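Pilari Help Desk
Ticket 1682: Product photos uploading sideways and half the catalog export missing
Opened by: Slamet Pasaribu
Status: Waiting on customer
Priority: Normal

18 June 2018, 9:12 am
Hi folks! Me again, sorry. I sell storage bins and household bits through a Gandex storefront, and I use your Akska plug-in to push my product list out every morning. Since the weekend update the export quits early. I have 3,000 rows in the spreadsheet and only 1,682 show up in the shop. No error, no red banner, just a cheerful green "Done!" and then half my stuff is gone.

Oh, and some of the pictures come in rotated (the older ones, I think?). That part I can live with for now.

Stuff I tried before writing in:
Logged out and back in.
Cleared the browser cache, then did it again in a different browser.
Saved the sheet fresh as CSV instead of XLSX. Same stopping point, to the row.

9:50 am, reply from Tian (support)
Thanks Slamet. Stopping on the same row every time is a good clue. Could you look at the row right after the last one that made it in, and check the description column for odd characters? Also, which encoding did you pick when you saved?

10:31 am
Ooh, okay, so the next row has a curly inch mark in it, the fancy kind you get when you paste out of a word processor. I typed over it with a plain one and ran the export again, and it sailed past that spot and then quit seven rows later. Same kind of mark! I must have pasted that whole batch from my supplier's list. Encoding was whatever the default is, I never touch that menu.

I did a find and replace on the whole column and I'm running it again now, it's slow.

11:18 am
All 3,000 are in!! Thank you, that was driving me nuts. Could you please make it complain when it hits one of those, though? A green "Done!" is a mean thing to show a person.

Back to the pictures. Re-saving the old ones seems to straighten them out, but I'd like a second pair of eyes. 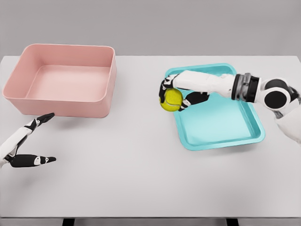
Attachment 1: pink bin

11:40 am, reply from Tian (support)
Glad the rows are in. I've passed the silent stop along to the developers as a bug, and a fix is planned for July. Can you send one of the old files before you re-saved it? I want to look at the rotation tag.

11:52 am
Sure, digging through the old laptop after lunch. Please leave the ticket open!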